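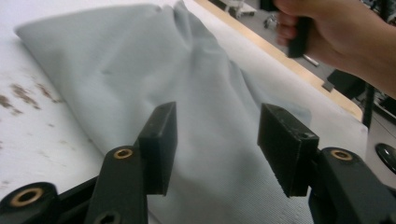

Every school robotics club should spend a term on laundry. I mean it! Ours did, starting in January, and I've come out the other side convinced that a bit of cloth teaches more than any maze or line-following track we ever taped to the hall floor. Plastic blocks stay the shape you left them. Cloth has opinions. Look at the pale grey-blue piece on our table, smooth along one long edge and then bunched up into a little peak with creases running down from it, and tell me where you'd put two black fingertips to pick it up. The corner? The peak? Our members argued over that for a whole session and I didn't want to stop them.

By Taner Aksoy
Jul 26, 2022
2 min read

The usual complaint is that folding is dull and parents won't come to watch it. Well, 155 of them came to our open evening, and the queue to have a go with the hand-held gripper went out of the door. Grown adults were groaning over a dropped hem.

Search Pellon Search all articles

What I love most is how quickly it levels a room. The nine students on our team, Traluvance, arrived with very different amounts of coding behind them, and the cloth didn't care. One of the quietest, who had never written a line, was the first to say we should pinch further in from the corner and drag before lifting. She'd been folding sheets with her gran for years. That went straight into our notes, and the programmers had to come and ask her questions.

It's cheap, too. We had been saving towards the Tedesco league, where a decent entry can swallow £2,000 before you've booked the coach. A term of cloth cost us a few old pillowcases and plenty of biscuits.

I'm not against competitions, and we'll probably enter one next year. But please, if you run a club, try a term of this first. Start with a tea towel and leave fitted sheets well alone until summer.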